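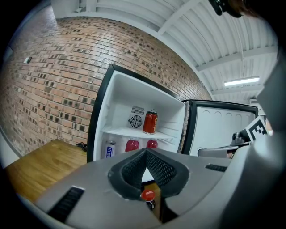

Robots still can't stock a fridge as fast as my nephew

I spent Thursday morning at the Ralta workshop in Luvorcombe, where a small team is trying to find out if a machine can handle the boring chores, starting with putting drinks away. It's harder than it sounds (I had no idea!). A bottle standing next to other bottles leaves very little room for fingers, let alone a pair of chunky grippers, and a wire shelf will happily tip anything you set down at a bad angle.

Hrvoje Dimitriou, who runs the project, which they call Yurt, told me they've collected about 500 practice runs by hand so far and want a lot more before March. The software learns from those. In the latest test it got 47 out of 99 bottles onto the right shelf without knocking over a neighbor. "Last fall we were at 11," he said, and he looked pretty pleased!

So would I buy one? Not yet. I'd want it to shut the door when it's done, and they haven't even started on that part. Next up is a trial in the break room at Flirine, the packing firm down the road, where the drinks run out by 3 p.m. most days and filling up again is a job everyone dodges.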